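Week 9 handout: Comparing hand-held grippers
Course: Practical Manipulation, Brinlow
Instructor: Gemma Marino. Lab sessions: Tiziana Galli.

Last week we finished with arms and controllers. Now we get to my favorite part of the whole course, the fingers! You'll be comparing two sets of finger pads on the hand-held grippers, using small household things and a cardboard box. Read this before you come to lab, and bring the blank grip sheet from the course page.
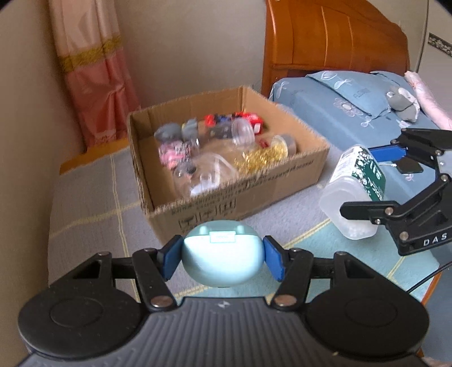
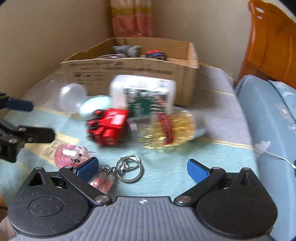
1. Why we start by hand

A hand-held gripper takes the arm out of the problem. You bring the reach, the wrist and the good judgment, and the gripper brings the jaws. If a grasp fails, you can look at the pads and the approach without wondering whether the controller was a few millimeters off. You also feel things that a plot of motor current hides. A bottle starting to roll in the pads gives a tiny twist in your wrist well before it drops, and once you've felt that a few times you'll read arm data differently (I certainly did).

2. The two pad sets

Nemik pads: softer, with more give at the tip. They wrap a little around curved surfaces and spread the load. They also fold back if you come in too steeply against a table.

Plivach pads: stiffer and a bit thinner. They get into narrow gaps nicely and they pick up flat things better. On smooth round objects they want a careful, centered grasp.

Both sets fit the same linkage. Change both pads on a gripper together, please. Mixed pairs pull the object sideways and your numbers won't mean much.

3. Picking the objects

Choose for shape and surface first, weight second. A good set has:

– something round or egg-shaped with a slick surface
– a bottle or jar that can be laid on its side
– something with wheels
– something soft
– something thin or floppy, like a key ring or a bag

Clear plastic deserves a special mention. It's no harder for the fingers than colored plastic, but it's a real headache for the camera, with reflections that move as you move. Put at least one clear object in your set. We'll come back to it in week 11 when we talk about depth.

4. Procedure

Work in pairs, one gripper each. Lay a cloth on the table, put the box near the middle and leave yourself room on the side you'll work from.

Start with picks from the table into the box. Close slowly, lift to about the height of the box rim, hold for a breath, then place. Placing counts as part of the trial. A grasp that only ends well if you let go from high up gets marked as a drop.

Then go the other way, from the box to the table. It's much harder! The walls limit your approach angle, neighboring objects lean on each other, and the wide part of the jaw housing touches cardboard before the pads touch anything. Try coming in over a corner.

Last, work with both grippers at once. Agree out loud who goes in first. Linkages can catch on each other, and a caught linkage is the easiest way to bend a pin.

Each pair does 30 trials per pad set. Swap hands halfway through.

5. What to write down

For every trial: pad set, object, direction (in or out), approach (top, side or corner), and result. Use four results only: clean, slipped but held, dropped, no grasp. If you want to add a comment, add it – the comments are usually where the good stuff is. "Pad folded under on the cloth" tells me far more than a bare zero.

Watch for these two:

Rotation in the grasp. A long object held away from its center will swing. That's still "clean" if it settles before placing, but note it.

Cloth pickup. With low objects the tips sometimes pinch the fabric too. Mark it as no grasp and go again.

6. Pooling the results

Last August's group logged 1006 trials between them, and the pad sets came out closer than any of us had guessed. Where they differed was in the picks out of the box. I'd love to get the shared sheet up to 3000 this term, which would finally let us split results by object and approach together. Keep your column names exactly as they are on the template, or Tiziana has to fix them by hand.

7. Reading and hand-in

Read the Martinelli notes on parallel and angular jaws, sections 2 and 3. Look closely at the drawing of how the pad angle changes as the linkage closes, then open and close your own gripper slowly and find the same motion.

Grip sheets and one page of comments are due 17th April. Include one grasp that surprised you and a sketch of where the pads touched. Rough pencil sketches are fine.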